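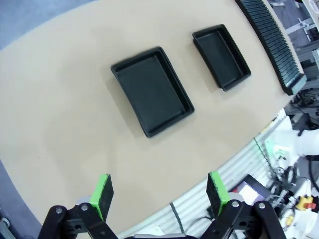

Awuor Wanyama wrote that the roll dates in the old file didn't line up with her broker statements, and that she would rather have the first notice day in its own column than buried in the comments. It now has its own column.

Pilunent Roll Table
A data set of futures roll dates and calendar spreads

What is in it
The table covers 70 futures contracts in grains, metals, energy and short-term rates. For every contract month it gives the first notice day, the last trading day, the day we treat as the roll, and the spread between the expiring month and the next one at the close on that day. Spreads are quoted far month minus near month, so a positive number means the later contract costs more.

Files
rolls.csv - one row per contract month
contracts.csv - tick size, currency, and delivery type for each contract
gaps.csv - days with no usable close, with a short code for the cause
build.py - makes rolls.csv from the daily closes

How the roll day is picked
We count volume, not open interest. The roll day is the first day on which the next month trades more than the front month for two sessions in a row. If that never happens before first notice, the roll is set to the session before first notice day. Cash-settled contracts have no notice day, so they fall back to the session before the last trading day. Rows set by either fallback are marked F in the method column.

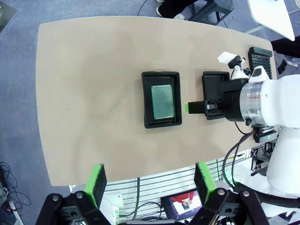

Vol. 3, Issue 20

Changes in this release
The rates contracts were rebuilt from scratch. Earlier releases took the last trading day from a list kept by hand at Wollar, and it was wrong for months where a holiday fell in the final week. 152 rows changed. Most moved by a single session, but the spread column changed along with them, so rerun anything that uses it.
Two thin grain contracts that used to be under Toso codes now have their own. The old codes still work in build.py and print a warning.

Known problems
Closes are settlement prices where we have them and last trades where we don't. The price_type column says which. Mixing the two in one spread can give silly values in quiet months, and we have left those in.
August grain rolls are messy. Volume often goes straight to the new crop month and skips the one in between. The table still shows the skipped month, marked S.
Nothing here is adjusted for commissions or slippage. 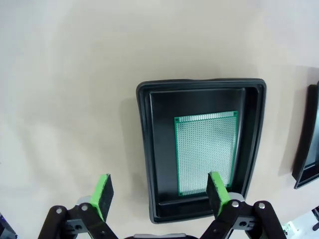 Photo: Hamisi Masanja

Using the table
To build a back-adjusted series, start at the newest contract and work backward, subtracting each spread from the contract months after it if you want old prices left as traded, or adding it to the months before it if you want current prices left as traded. Pick one and note it in your output. Kadrić style ratio adjustment needs the two closes themselves - near_close and far_close in rolls.csv - and will fail on any row where either close is zero or negative. Skip the S rows in both cases.

Reporting errors
Send the contract code, the contract month, and the date you think is right. A scan or export of the statement helps. Fixes go into the next release and are listed by row.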